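CLUB NEWS — WINTER ROUND-UP

7 December 2021

Quick one from me as the printer wants this by tonight. Sorry if bits are out of order.

Courts first. Droltton courts 1 and 2 are open again, court 3 still shut. The roots have come up by the far baseline and the contractor wants another look before he quotes. Please don't climb over the tape. Floodlight tokens have gone up to £4, same machine, old tokens still work.

The resurfacing fund stands at £4,000 after the quiz night, which brought in £1,000 on its own. Brilliant effort, thankyou. Raffle prizes not yet collected: tickets 66 and 73. Behind the bar until January, then they go back in the pot.
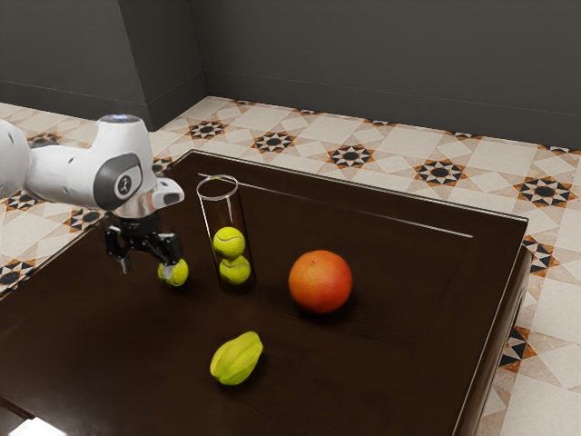

Winter league

Won at Trosside, lost at home to Brendavwood, and the Panyasiri match was rained off at one set all. New date to be agreed — captains, please answer your emails. Mixed pairs are short of players for the second half of the season. You don't need to be good. You do need to be able to get to Trosside for half past nine with a car that starts.

Balls. Home team supplies a new tin for each match, old ones go in the juniors' basket after. Too many half dead ones turning up in league games and we have had a moan from Brendavwood. If the felt has gone bald or it won't come up to your waist, bin it.

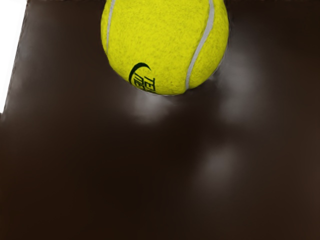

Tennis ball, close up.

Juniors carry on up to the end of term, then a break, back in January. Same times. Under-tens need a coat AND a drink, several came with niether last time. Fees for next term can be paid by bank transfer, put the child's name as the reference and not yours.

Subs are due in January as well. Family rate unchanged, adult single up a bit, form on the noticeboard. If you are leaving, tell us before then — we pay the county per head.

Clubhouse: heating is on a timer now. Comes on at nine, off at nine. Please don't fiddle with it. Kitchen rota has gaps all over January, put your name down.

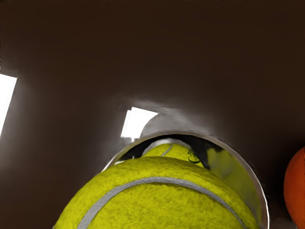
Mayuree Jaidee writes that the new token price is fair enough but the lights on court 2 cut out well before the hour, and could somebody check the meter before we all start paying more for less. Point taken. I'll ask the electrician when he comes for the porch light.

Lost property: one grey glove, two water bottles, a child's left trainer. Box by the door.

Items for the next one to me by the middle of January please, short as you like.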